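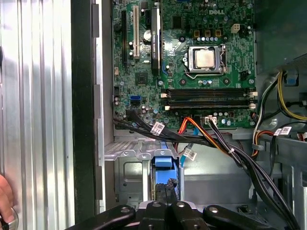 Ghislain Cloutier's first question, when Stakthorpe told the teardown bench it was getting an arm, was whether he would still be opening cases by the end of the year. He still is. What changed is which parts of the job he does, and the steps below follow that split.

Setting up a shared teardown cell for desktop PCs
Last updated 20 May 2022

Before you start
You need one bench, one arm with a two-finger gripper and wrist camera, and one trained operator per shift. Our first batch was 197 towers of mixed age. Sort yours by chassis first. Mixed chassis slow everything down.

Step 1. Operator opens the case
Unplug the tower and take off the side panel. Leave this with the person. Latches stick, and someone used to them can feel when one is about to give.

Step 2. Operator checks the cables
Look for anything lying across the drive cage. Unplug the data and power cables from the drive and fold them back toward the board. Leave any tags on the cables, as the parts desk reads them later.

Step 3. Arm pulls the drive
Start with drives in plastic carriers. The gripper should take hold at the end of the carrier and keep off the drive's circuit board. Set the pull force low and have the arm stop and call the operator if the carrier doesn't move. Hands stay out of the case while the arm is live.

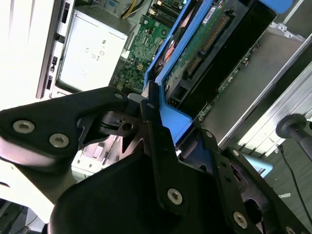 Manon Leclerc disagreed with us on the stop rule: One retry is fine, but after that I want it to back off completely and turn the light on. If it sits there holding the carrier, people reach in to help.

We changed the rule to match. The arm now lets go, returns to its park position and waits for the operator to press the release button.

Step 4. Operator logs the drive
Scan the serial number and put the drive in the locked bin. A person signs for every drive. Rornel, our shredding contractor, won't accept a bin without a signature.

Step 5. Operator finishes the tower
Memory, cards and processor are still removed by hand. Do them in that order and bag the processors singly.

What it changes for the crew
Drive pulls were the part that wore out wrists. Operators now do more checking and more walking, so put the bin within 18 inches of the bench. Budget time for paperwork too. Stop calls have to be written up, and in March that took up most of Tiziana Pace's afternoons.

Rotate people off the cell every two hours. Pay grades should be settled before the arm arrives. We did it afterward and it caused bad feeling.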